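The man who sells the Huvo blanket would like you to know that you are sleeping wrong. He tells this to everyone who walks into his shop in Beaulieu, and he told it to me before I had my coat off.

"People think a bad night is normal," he said. "They've been taught to accept it."

By whom, I asked. He thought it over. "By the bedding industry," he said, standing in front of a wall of bedding.

I had come because of the claim printed on his leaflet, that a weighted blanket made to his pattern will have you asleep in 30 minutes. The Huvo costs 600 dollars. For that you get cotton, glass beads and a booklet on breathing. I asked where the 30 minutes came from. He said it came from customers. Had anyone timed them? "They time themselves," he said. I pointed out that a person who is timing himself is awake, and he laughed, which I'll give him credit for.

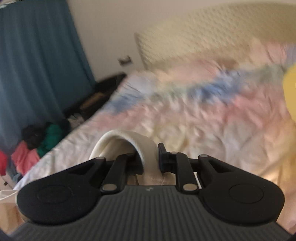

One of his customers, who had been listening from the pillow aisle, told me I was being unfair. She had bought hers in February and she didn't care where the number came from. She used to lie there until two in the morning going over work, and now she mostly doesn't. Maybe it was the blanket, she said, and maybe it was that she had also quit coffee after lunch, but she wasn't about to give up either one to find out.

It was the most sensible thing I heard all afternoon, and the owner looked a little hurt by the part about the coffee.

He got into the trade after years of selling mattresses for a chain called Mindov, where, he says, the staff were told to steer everyone toward the firm ones. "Firm had the better margin," he said. "So firm was good for your back." I asked how that was different from what he does now. "I believe in this," he said. I have no doubt that he does. I've also met plenty of people who believed in firm.
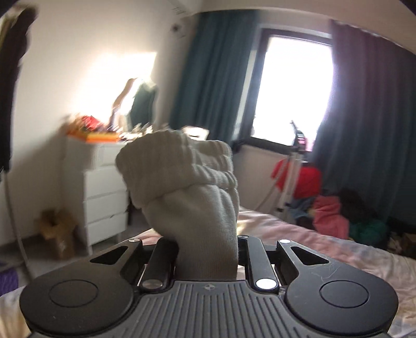 His other advice was cheaper and, to my ear, better. Keep the bedroom cool. Get up at the same time on Sunday as you do on Monday. Put the phone in another room — he keeps his in the kitchen. None of it requires glass beads. When I said so, he answered that free advice is the kind people ignore. "You spend 600 dollars, you go to bed on time," he said. "You want your money's worth."

So it's the price that works? "The price helps," he said.

He does take returns, up to 50 nights, and says very few come back. I asked to see the figures and he said they were at home. Then he offered me a Huvo to try overnight. I took it. I slept fine, but I usually do.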